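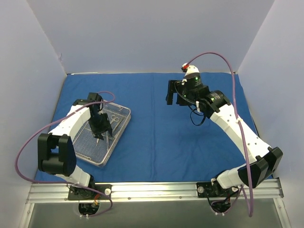 Muta Dual-Arm Gripper Evaluation Station

The Muta station is a bench enclosure for the side-by-side evaluation of parallel grippers on slender metal instruments. It is supplied by Adska to hospitals, training centers and integrators who wish to compare finger designs before committing to a full installation.

Both arms are bolted to a common aluminum rail and can be fitted with different fingers. The standard package includes 3 finger sets: Pfister tapered, Pfister blocky and Plurnach long-reach. Fingers may be exchanged without removing the wrist from the arm.

Evaluation tasks

Each gripper is assessed on picking from a wire-mesh tray, placing on cloth, and passing an instrument from one arm to the other. Ring-handled scissors are the most demanding items in the picking task — the rings catch on neighboring instruments when the approach angle is too shallow. Customers may substitute their own instruments, provided that no item is longer than 300 mm.

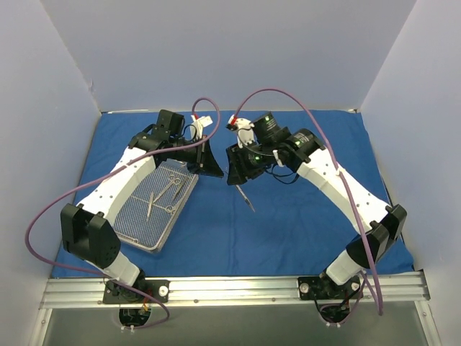

Both arms at the center of the cloth, with the instrument tray at left.

Results are recorded per finger set and per instrument type. A standard evaluation comprises 376 attempts and is delivered with a written report. Attempts in which an instrument is dropped outside the tray are listed separately.

Included with the station

Enclosure with rail and two arms
Three finger sets with fasteners
Wire-mesh instrument tray
Blue cloth floor cover, replaceable
Controller software, single-site license

Cameras are not included. Mounting points are available on request and should be specified at the time of order.

Availability

Orders placed after 2026-03-26 ship with the revised wrist wiring. Existing stations can be upgraded on site. Evaluation loans are limited to 5 weeks.

Technical inquiries: Tuấn Diệp, Applications
Loans and quotations: Nghĩa Đàm, Customer Services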